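Levadham College
Department of Design and Material Culture
Colour in Manufactured Goods
Handout 4: Colour, Contrast and the Separation of Parts
Module leader: Matilde Ramalho
Seminar tutors: Seema Kushwaha, Bastien Langlois

Purpose of this handout

This handout supports the fourth lecture and the seminar that follows it. It should be read together with your own notes. Terms set in capitals are those you will be expected to use correctly in the written assignment.

1. Hue, value and chroma

HUE is the family to which a colour belongs: red, yellow, green, blue and so on. VALUE is its lightness or darkness. CHROMA is its strength, from a dull greyish tone to a fully vivid one. In everyday speech these are often run together, and a customer who asks for a "brighter" blue may want a lighter one, a stronger one, or both. A written colour specification must state all three.

Students should note that value does most of the work in helping us to tell shapes apart. Two colours of quite different hue but equal value can be hard to separate in poor light. A simple check is to view a sample board in greyscale — if two parts merge, the scheme depends on hue alone and may fail for readers with reduced colour vision.

2. Complementary pairs

On the traditional colour wheel, colours that stand opposite each other are called COMPLEMENTARY. The usual pairs are red and green, yellow and violet, and blue and orange. Placed side by side, each makes the other look stronger, an effect known as SIMULTANEOUS CONTRAST. Equal areas of a complementary pair at full chroma can be tiring to look at, and designers commonly reduce one of the two in size or strength.

Other systems of ordering colour give different pairs. In the mixing of coloured light, for instance, the partner of blue is yellow. When you name a pair in an essay, state which wheel you are using.

3. Colour and the reading of parts

Colour may be used to join or to divide. A kettle with its body, lid and handle in one colour is read first as a single object. Give the handle a second colour and it is read as a separate part, even where there is no visible joint. This second approach is called COLOUR BREAKING. It has three common uses: to show where the hand should go, to mark parts that may be removed, and to make a large object appear smaller.

Colour breaking is easily overdone. As a working rule, an object should carry no more than two strong colours, with all remaining parts in black, white, grey or bare metal. These are the NEUTRALS. 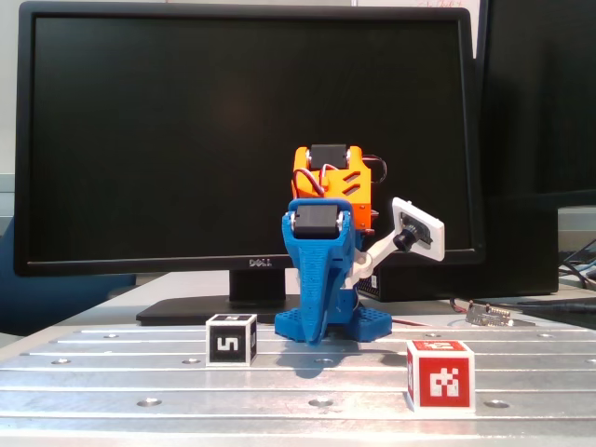 Fig. 1. Blue and orange used on adjoining parts, with black motors as a neutral.

4. Surface and finish

The same pigment will look different on a gloss, matt or textured surface. Gloss tends to deepen a colour when seen away from the reflection and to wash it out within it. Samples must therefore be judged on the intended material, under the intended light, and from more than one angle.

Seminar preparation

Choose one household object made in at least two colours. Write 200 words on how colour divides or joins its parts, using at least four of the terms above. You will have 12 minutes to present your object, including discussion.

The assignment carries 60 marks, of which 20 are given for the correct use of terms. Written work is to be handed in at the department office by 24 May 2019. Requests for an extension should be made in writing to Margarida Pacheco before that date.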